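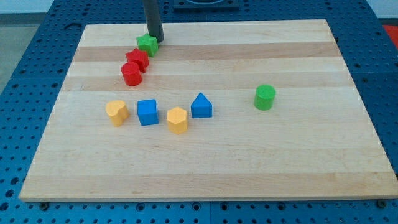
Search this site Enter keywords Go

Solid Shapes and Their Faces

A solid shape is one you can pick up and hold. The flat parts are called faces. Counting faces is a good way to tell one block from another.

A cube has six faces, all of them squares. Turn it any way you like and it looks the same.

A cylinder has 2 flat faces, and both are circles. The side between them is curved, so a cylinder can stand up or roll.

A triangular prism has five faces. Two are triangles and three are rectangles. A hexagonal prism has eight, because its two ends have six sides each.

Stars and hearts can be blocks too. Draw a star on thick wood, cut straight down, and you get a star prism — the top and bottom match.

Try this: press a block into soft clay and lift it off. What shape did it leave? Now turn the block and press a different face.

Written by Ladi Usman for Mundstead Young Learners, August 2026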